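Skondo Upright Box Rack, 11-Slot
Home / Storage / Shelf and Closet / Box Racks

Skondo Upright Box Rack, 11-Slot
Sold by Dekico, Karkville
$225
In stock. Ships flat. Assembly required, though less than you fear.

Color: Oat / Slate / A Brown We Have Tried to Rename Twice
Quantity: 1
Add to cart
Save for later

Overview

A box rack for people who keep the boxes. You know who you are, and so does whoever shares your closet. The Skondo holds 11 boxes on end, side by side, so you can pull one out from the middle of the row without the others lying down in protest.

It was drawn up by Senan Daly, who runs our workshop and who had a stack of boxes in his hallway for so long that guests began putting their keys on it. The stack was fine until he wanted the one on the bottom. He always wanted the one on the bottom. After an evening of lifting everything off, finding the box he needed, and putting everything back in the wrong order, he cut the first rack out of leftover shelving and a good deal of spite.

The one we sell is tidier. The spite has mostly been sanded out.

How it works

Boxes go in narrow side down. Each slot has a felt-lined wall on either side, and the walls slide along a pair of rails in the base, so a slot can be as thin as a paperback or wide enough for a boot box. Set the wall, turn the knob underneath, done. If you have a single oversized box that refuses to fit in with polite company, take out a wall and give it two slots.

The base tips back a few degrees. That little tilt does most of the work, and it's the part people ask us about least. A box on a level shelf leans whichever way it likes. A box on the Skondo leans toward the back rail and stays there sulking until you need it.

There is no front lip. We had one on the early version and it hid the lower edge of every box, where the makers seem to enjoy printing the only thing you need to read.

Glossy boxes

Matte cardboard is easy. It grips felt, it hides fingerprints, and it stays where you put it. Gloss is the difficult child. A lacquered box slips against its neighbor, shows every thumb, and picks up scuffs from anything rougher than a bedsheet. If your shelf is mostly shiny boxes, please order the long-nap felt (free, tick the box at checkout) and wipe the cartons with a dry cloth before they go in. Dust between gloss and felt behaves a lot like sandpaper.

The other trouble with gloss is light. Stand a shiny box under a ceiling lamp and you get a white streak running down it, usually straight through whatever you were trying to read. Moving the rack a hand's width forward or back on the shelf will often shift the streak off the lettering. Failing that, tilt your head. We have all been doing it for years.

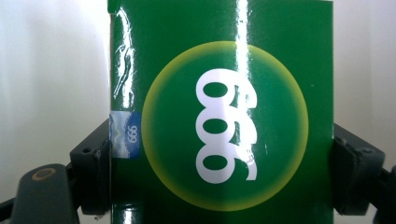 Gloss green with a large 666, which reads sideways when the box is held this way up.

And then there's print direction. Designers assume a box will lie flat or stand the way they pictured it, and the minute you store it the other way, the big friendly number goes over on its side. Six is a particular nuisance, being one half-turn away from nine. We suggest picking one direction for the whole row (tops of the numerals all to the left, or all to the right, we take no side) and sticking with it. A row where every box is turned the same way is easy to read with your head cocked. A row where they alternate is a neck exercise.

For anyone who'd like to skip the whole business, the rack comes with clip-on slot tags. They sit on the top edge of the walls and take a pencil or a fine marker. Write whatever you want on them. Graciela Bravo in our packing room has one on her own rack that says "no."

What's in the carton

Base with rails, fitted
Two end panels
Back rail
Felt-lined slot walls, full set
Tightening knobs
Slot tags, blank
Six rubber feet (four to use, two because you will lose some)
Hex key
Instruction sheet, one side of one page

The instruction sheet has drawings. The drawings were done by someone who has put the thing together, which we mention only because we've bought furniture too.

Assembly

Lay the base on a rug or the flattened carton. Bolt on the end panels with the felt facing in. Drop the back rail into its notches and tighten. Slide the walls on from the left, knobs facing down, and snug each one with your fingers. Leave the hex key out of it for the knobs. Fingers are enough, and the key will chew the threads.

Stand it up, press the feet on, and put it on the shelf before you load it. A full rack is heavier than it looks and there's no dignified way to lift one.

Loading it

Start from one end with your heaviest box and work along. Set each wall so the box slides in with light contact on both faces. If you have to push, it's too tight, and on a glossy carton you'll see where you pushed for the rest of its life. If the box rattles, it's too loose and will wear at the corners.

When you pull a box, take it by the two narrow edges. Pinching it front and back leaves prints on the biggest, shiniest part, and on a thin carton it can bow the panel. Pull straight up a little, then toward you.

Boxes with lift-off lids should go in with the lid seam facing the back rail. We learned this one with a set of drawer knobs, all over the floor, in the dark.

Questions we get

Will it fit my shelf?
If your shelf is deep enough for a row of hardback books with some room behind them, very likely. The full drawing is in the Downloads tab. Please measure the shelf you have and leave the one you remember out of it.

Can I stack one rack on another?
No. People do. We've seen the pictures, thank you.

Does the felt leave lint on dark boxes?
A bit, the first week. Run a lint roller down each wall before loading. The long-nap felt sheds more at first and then quits.

Can I order extra walls?
Yes, singly or by the set. They fit any Skondo base, including the older ones with the front lip. If you have one of those and would like the lip gone, it comes off with two screws.

Do you sell it in white?
We did, in July, for as long as it took everyone to find out what white felt looks like in August.

Is it compatible with the Boersma wall bracket?
Yes, in the wide size. Use the long bolts that come with the bracket and leave our rubber feet off.

What customers say

"Bought it for a closet of board games and shoe boxes, which I'm told should never have been in one closet. Took me longer to choose the order than to build the rack. Sorted by color in the end. Green next to green next to a kind of teal that I still move every few days." Shirin Ahmadpour

"Very sturdy. The knobs are a little stiff when new. My husband says it's only a shelf for a shelf and he's right, and I have ordered a second one." Stamatia Mitsotakis-Vlachou

"Four stars. Rack is excellent. The brown is worse than it looks on the page." Glykeria Spanos

We wrote back to Ms. Spanos and agreed with her. She kept the rack.

3,864 Skondo racks have gone out of Karkville so far. Returns are mostly the brown.

Care

Vacuum the felt with a brush head now and then, walls in place. Wipe the base with a damp cloth and let it dry before the boxes go back. Keep the rack away from a sunny window if your boxes are brightly printed. Strong greens and reds can fade on the side that faces the glass, and you won't notice until you turn one around.

Spare knobs, feet and tags are free for as long as you own the rack. Send us your order number, or a photo of the stamp under the base if the order number is in a box somewhere.

Shipping and returns

Orders in before noon leave the same afternoon. The carton is flat, long, and awkward on stairs. Unused racks can come back in the original packaging, which, given who buys these, has never once been a problem.

You may also need

Long-nap felt wall, single
Slot tags, refill pack
Boersma wall bracket, wide
Dry polishing cloth for gloss cartons
Replacement hex key (it's under the couch, but go ahead)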